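Konport bed-making gripper pair, long-term review

Konport says its two-handed gripper set will learn to make a bed. I've lived with the subject since November and remain unconvinced.

Build is fine. The white plastic shells are smooth, the corners are rounded and the green light bars are easy to see from across a room. Plilham's older pair felt cheaper.

Cloth is where it all slows down. Of 50 goes at pulling a sheet flat, I'd have accepted 4. Corners are worse, and a pillowcase is beyond it. I can do the whole bed in 2 minutes, badly, before coffee.

Both grippers over the green sheet, wrinkles still to do:

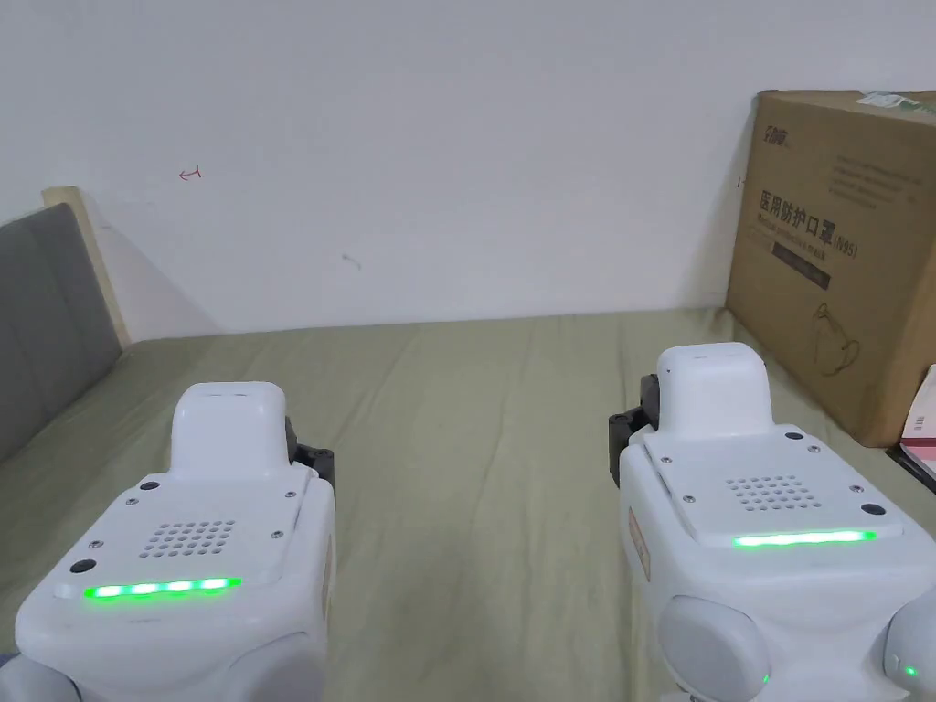

Verdict

Wait. Turkinska's rival set folds towels a bit better but costs more. 77 out of 100 for the hardware, far less for the housework.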